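Open day talk, speaker notes (Ward). Slides are on the shared drive, clicker is in the drawer.

Hello, thanks for coming back in from the tea table. I'm Ward Boersma, I went along to the Cliltevent open day so you didn't have to, and I've got twenty minutes to tell you what I saw. Shout out if you can't hear me at the back, I mumble.

Start with getting there. It's 40 minutes out of town and the sign is on the wrong side of the road (pause, anyone who's been will laugh). Thenmozhi Reddy met us at the door, handed out visitor stickers and told us we could touch anything that wasn't moving. Good rule! I've been using it at home.

Then the groups. They split us up by sticker colour and I ended up with Paavo Tuominen, who runs the handling bench. I'd been hoping for the big palletiser down the hall, but I'm glad I got the bench. The palletiser does the same lift over and over. At the bench they work with the sort of stuff you'd find in anybody's kitchen drawer: power strips, coiled-up cables, cube sockets, all of it sitting close together on a flowery surface.

Say why that's hard. I asked Paavo and he said to think about picking one thing out of a pile while wearing oven mitts. You've got something lying on top of something else, a cable nearby that could snag, and fingers that need a bit of room on either side before they can close. We do all that without looking. His lot spend whole afternoons on it.
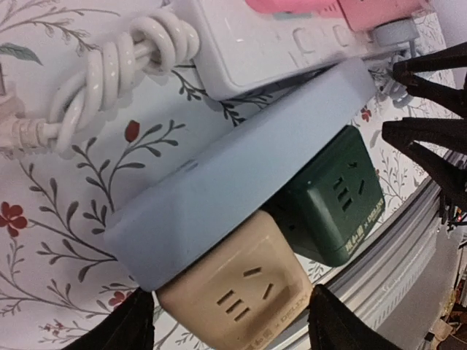
The other thing he talked about was the view from the wrist. I'd always pictured the camera up on the ceiling, looking down like a security guard. Having one by the gripper means it gets in close, fingers and all, and you see what's touching what. The catch is that you lose the rest of the table, so you want both if you can afford both. (Someone will ask about cost. I don't know! Send them to Thenmozhi.)

Quick story here if we're on time. Ffion Prydderch from our group asked whether it ever gets bored, and Paavo took the question completely seriously and talked for five minutes about attempt 521, the one his team still brings up at lunch. A cable went one way, the arm went the other, and the whole lot had to be laid out again from scratch. I wish I'd written down more of it.

Move on to the hands-on bit. They let 32 of us have a go at driving the arm, one after another, and I was terrible. I came in too fast, stopped too high and closed on nothing. Sunee Pongsiri went straight after me and was great at it, very annoying. Her tip was to go slower than feels sensible and line up both sides before you squeeze.

Last slide is the practical stuff. They run the next one in July, you book through the Cliltevent site, and closed shoes are a must. Parking is round the back beside the Jenkins building.

Questions, then tea. Remind people to put their cups in the grey tub, and ask whoever borrowed my long extension lead to bring it back.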